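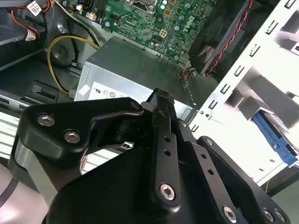 Speaker notes: Buying used office desktops for the Kimdale library

Slide 1. Good evening

Thank you for coming on a cold evening. My name is on the program, so I will skip it. I promised Nigel Sedgwick to speak slowly and leave time for questions. If I use a wrong word, please correct me after the talk, I like to learn.

Slide 2. What we wanted

The library had 42 desktops from 2009 and they were tired. We looked at new small machines from Gravent, and at used office machines from a reseller, Pruvbridge. The budget was 200 dollars for each seat, with keyboard and mouse but without the screen. We kept the old screens.

(Pause. Ask who has bought a used computer for work.)

Slide 3. The new machine

The Gravent is small, quiet and pretty. It fits behind the screen. But the memory is soldered, and in our price class it has a slow processor and little storage. For reading e-mail it is fine. With a browser and ten tabs open, one must wait. I tried it at home for two weeks and I was not happy.

Slide 4. The used machine

The used one is a normal office tower, four years old. It came at 112 dollars before the new drive. It is larger and it has a fan — you can hear it in a silent room. But it starts quickly, and the memory can be changed in a few minutes.

Say this clearly: check the power supply. Some office models use a special connector, and a replacement is hard to find. I learned this with my own money.

Slide 5. What to ask the seller

Is the battery on the main board new? Which license comes with it? How long is the warranty, and who pays the shipping back? Pruvbridge gave us one year and answered by phone. Another shop, Assefa, had lower prices but only 30 days, so we said no.

Slide 6. Our decision

We took the used towers, with new solid state drives, and two extra for parts. Dennis Dobson made one disk image and copied it to all of them. The Gravent stays at the front desk, where there is no place for a tower.

(If time is short, go from here to the questions. The slide about power use can be skipped.)

Slide 7. Power use

The tower needs more electricity than the small one. We turn them off at closing time with a script. I can send the script to anyone who writes to me.

Questions.

Posted Friday, November 26, 2021
Shares: 2

Comments (3)

rowan_k: Which power connector was it? I have two towers with a six-pin one and can't find a spare.

Dennis Dobson: Six-pin, yes. There are adapter cables, but check the wattage first.

mpt: Please send me the shutdown script too. Thank you for the notes.

Contact | Copyright 2021 | Back to top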